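# Perow Masters Swim Meet: Questions We Get Every Year

Updated 28 August 2025. If yours isn't answered below, write to Heather Sutcliffe, the meet director, who replies to everything, though not always at length.

## Do I have to be fast?

No. Last June we had 197 swimmers, and a healthy share of them were passed by their own bubbles. You do need to finish your event without standing on the bottom or hanging on the lane rope for a chat.

## I'm 24. Isn't "masters" for old people?

Masters starts at 18. You'll be seeded by time, so expect to share a lane call with somebody three times your age, and expect to lose.

## What is a seed time, and can I make one up?

It's your best guess at what you'll swim. We use it to put you in a heat with people of similar speed. Guess too slow and you'll win your heat by half a pool, which impresses your family and annoys everyone else. "NT" (no time) is fine and puts you in the first heat.

## How many events can I enter?

Up to 4 individual events plus 2 relays. People who enter the 400 individual medley and the 200 butterfly on the same day always ask if they can drop one. Yes, at the clerk's table, up to half an hour before the event.

## How do mixed relays work?

Two women, two men, any order. Age groups go by the combined age of the team, so your 71-year-old breaststroker is worth more than you think. The Pirihi club has been using this against us for years.
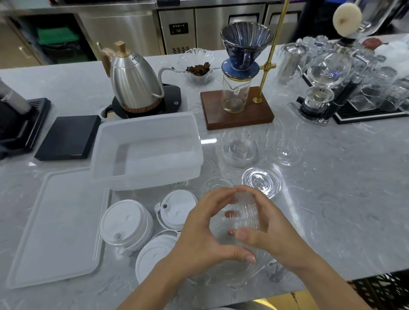
Relay cards are due at the end of the morning warm-up. You can change the order of your swimmers until then. After that the order stands, even if your backstroker has just remembered that backstroke goes first in a medley.

## Can I wear my tech suit?

If it's on the approved list, yes. Allow plenty of time to get into it. The locker room benches are not wide, and neither is the sympathy.

## Is the pool long course or short course?

Short course, yards. The Drorkorum pool is the long course one, and each year a couple of people drive there by mistake. It's a nice pool.

## What happens if I false start?

You're disqualified, and the official will tell you so politely. Heather has been DQ'd at her own meet, so appeals based on knowing the director – and there have been some – go nowhere.

## Where do I find results?

On the wall by the diving well during the meet, and on the Trodalari results page by the next evening. We had 729 individual swims to check last time. Please don't email about your hundredths until the page is up.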